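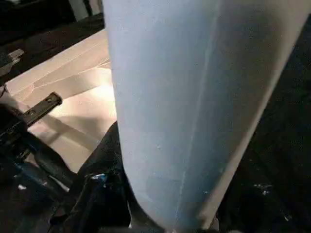 3.2 Lighting and part handling at the bench

Molded housings were examined at the Kvam bench under a single strong lamp, following the layout of Akinola and Haugen. The room lights stayed off. Each housing was placed open side up, so that the ribs and bosses faced the lamp, and was turned by hand between readings. The lamp was set at 300 mm from the work surface for the first series and was not moved until all 12 housings had been read.

Two problems with white material were noted in the June trials at Neniveck. Thin walls lost their top edges when the compartment floor behind them was overlit, and readers then disagreed on wall height.
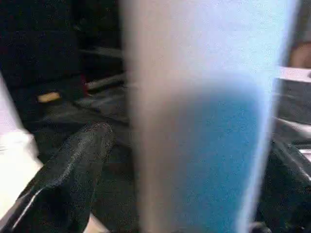

Contrast between the work area and the background was treated as a fixed condition. No backing sheet was added, and the exposure was set on the brightest white area present. In Figure 2 a bright white surface meets the dark background along a slanted boundary. Readings taken within 10 mm of such a boundary were discarded, as stray reflection raised the values on the nearest wall.

Rib height was read from the shadow side of each wall. Where a diagonal rib and an upright rib enclosed one compartment, the floor was read last.

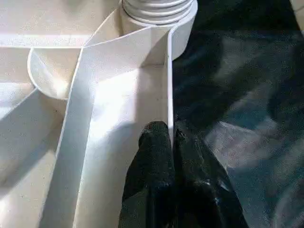
The order matters little for shallow compartments but changed the result for deep ones, in which the floor returned enough light to lift the shadow on both walls. Ribbed or threaded collars on bosses were left out of the height data and recorded separately by Myklebust. The full set came to 906 readings. Disagreements between the two readers, Ekström and Halvorsen, were settled by a repeat reading with the housing rotated a half turn.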